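Progress report to the Besetti Fund: Equipment and Activity Room, second reporting period

Prepared by Aurelia Ene, 30 July 2026

The grant was awarded to re-equip the activity room at the Dridora centre and to establish a tabletop programme for adults regaining the use of hand and arm. The first report dealt with the clearing of the room. The present one covers furnishing, the purchase of small equipment and the opening weeks of the programme.

Furnishing is complete. Members work at a white-topped table with a light wooden edge, and the pale surface was chosen on the advice of Telmo Aranda, who leads the sessions. Several members with reduced vision had found objects difficult to pick out on the former dark tops. Bright yellow-green tennis balls and clear open trays are now the standard materials for the reaching and placing exercises.
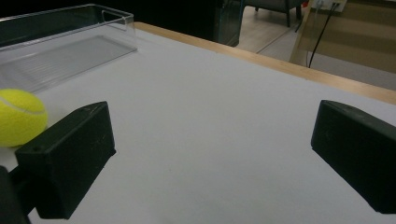
Dridora Centre — Occupational Therapy and Daily Living Team

Expenditure in the period came to 1559 euros, of which 200 euros went on balls, trays and other small items. The balance was spent on the table and on seating. All invoices have been checked by Rodica Anghel and are held at the centre. There is no overspend to report.

Two groups now use the room, each with five places. Exercises begin with grasping and releasing a ball on the open table and progress to placing it in the tray, whose low sides allow members to judge the height of the rim before they lift. Mr Aranda reports that the felt surface gives a more secure hold than the smooth plastic balls used previously — a point raised by members themselves at the first review.

One matter remains outstanding. The shelving ordered from Raris has been delayed, and equipment is being returned to the main store after each session. Santeri Kinnunen has agreed a revised delivery in September with the supplier, at the original price.

In the next period the team intends to introduce a written record of progress for each member and to offer a short induction for family carers. The Fund's approval is requested to carry the unspent shelving allocation forward until delivery has taken place.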